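Clinurdale Makers' Hall
Minutes of the Equipment Meeting, Tuesday, 7:00 p.m.

14 comments | Share

Present: eleven members, plus Apinya Kaewkla for Rollix, joining by video. Echeverría took the chair. Rodik took these minutes, having been slow to look at the floor when the job was offered.

1. Minutes of the March meeting

Approved, with one correction. The laser cutter was described as "retired." Members asked that this be changed to "broken."

2. Rollix bin-picking service

The chair reminded everyone that the hall has been offered a trial of the Rollix picking service for the lending library. The library takes back mixed bins of small parts from the schools, and the parts have to be sorted before they go out again. Sorting is currently done by whoever is standing nearest the bins, and attendance near the bins has suffered.

Ms. Kaewkla went through the offer. Rollix supplies the software, the setup visit and remote support for 4 months. The hall supplies the arm, the hand, the power and the floor space. The setup fee is $2000, payable up front. After the trial, the yearly rate is $3000, and the hall may walk away with thirty days' notice in writing. Echeverría asked whether email counted as writing. It does.

She was asked what the service can pick. She said rigid objects of toy-block size and a bit over are well within its range, that clear plastic is harder, and that anything tangled is best left to people. A member asked about string. She repeated the part about tangled things.

She was asked for a success rate and gave 91 percent on first attempts with mixed small items in Rollix's own tests. Rodik asked what happens to the rest. They are tried again, up to a limit set by the user, and then the system asks for a human. There was some feeling that this was more than could be said for most of the membership.

Discussion then moved to metal bins. The hall's are all metal, bought cheap, and not for their looks. Ms. Kaewkla said that shiny walls and scuffed floors throw back light in ways that can confuse the system, and that a bin should be held down firmly so that a nudge from the fingers doesn't send it for a walk. Clamps were agreed to be within our technical abilities. 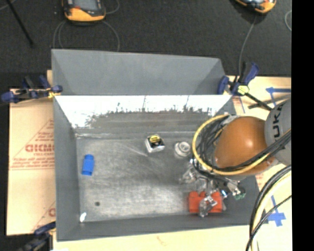
Echeverría wondered whether a sheet of matte liner would do for the glare, or whether the lamps ought to be moved first. Ms. Kaewkla said to move the lamps first, as lamps are free to move, and to try the liner only if the lamps made no difference. She would put both in the setup notes.

There was a longish exchange on corners. A block lying flat against a wall leaves very little room for fingers, and the service will either nudge it out or skip it, depending on the setting. The default is to skip. Several members favored nudging on principle. It was left to be decided at setup by whoever reads the manual, so the default should be considered adopted.

On cables, Ms. Kaewkla asked that anything hanging off the wrist be given enough slack for full rotation, and that this be checked by turning the wrist slowly by hand control before any automatic run. Rodik asked if slowly meant slowly. It meant at the lowest speed the controller offers.

Ms. Kaewkla left the call at 7:50.

Members talked it over. For: the bins. Against: the money, the floor space, and the sense that we would spend the hours saved on sorting watching the thing sort. One member asked why the yearly rate isn't scaled to the number of picks. No one had thought to raise this while the person who could answer was still on the line.

Agreed: accept the trial, subject to a written answer on pricing by pick. Eight for, two against, one getting coffee.

Action: Echeverría to write to Rollix. Rodik to move the lamps.

3. Parking

Deferred again.

4. Any other business

The label maker is missing. It was not labeled.

Meeting closed at 8:35 p.m.

Related items
Lending library: how to return a bin
Equipment meeting minutes, March
Laser cutter: current status
Parking: items deferred to date

Clinurdale Makers' Hall | Contact the office | Back to top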